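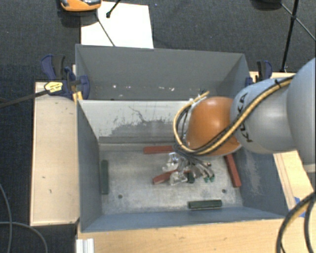 Do you have to sign up ahead of time to come to the robot open day? For the morning talks you do, and the form is at the front desk at Stuvell until the list fills up. The afternoon is walk-in.

That was the question we got most often before the May visit, so it goes first this time. The next open day at the Dallent workshop is Jul 26, 2018. Doors open at 9:30 and close at 4. Park in the Maldonado Street lot and use the side entrance. The front doors stay locked during the day.

The May visit brought in 17 people from member shops. Most of them run small packing or machining lines and had not stood next to a robot arm before. Unai Barroso, who runs the workshop, gave a short safety talk and then took the group straight to the picking station, where a KUKA arm works over a gray metal bin with two compartments. The parts are plain bars in red and dark green. The job is to get hold of a bar in the bin, lift it out, and go back for the next one.

Barroso told the group that picking out of a bin is harder than it sounds. A bar in the open can be gripped from nearly any side. A bar leaning on a wall leaves the fingers little room, and the arm has to come in at an angle that keeps the wrist and the cables clear of the sides. Bars that lie across each other are a separate problem. If the gripper takes the lower one first, the upper one slides and the plan has to be made over.

The bin is held in place with bar clamps. One visitor asked why it was not bolted down. Barroso said the station gets changed too often for that, and the clamps hold well enough at the speeds they run. He also pointed out the worn paint on the divider. Metal bins get scraped, he said, and a shop that wants its bins to stay nice should plan on a liner.

There was a good deal of talk about cables. On this arm the hose and cables run along the outside and loop past the wrist. Two people from Vutedard wanted to know how often a hose has to be replaced. The answer was that it depends on how much the wrist turns, and that the loop should be checked at the start of every shift. Too short and it pulls, too long and it snags on the bin.

The workshop keeps a log of every attempt. Over the trial Barroso described, the arm made 509 picks. He would not give a success rate, because the gripper fingers were changed partway through and he does not think the early and late runs should be added together. He expects to have separate numbers for the July group.

Cost came up near the end. Barroso's advice was to price the gripper, the guarding and the setup time before pricing the arm, and to bring a box of your own parts to anybody who wants to sell you a system.

July visitors may do the same. Bring up to 2 kinds of part, clean and free of oil, nothing longer than your hand. Parts go in a labeled bag at the side entrance and can be picked up at closing. Closed shoes are required on the shop floor. Lunch is not provided, but there is coffee in the hallway.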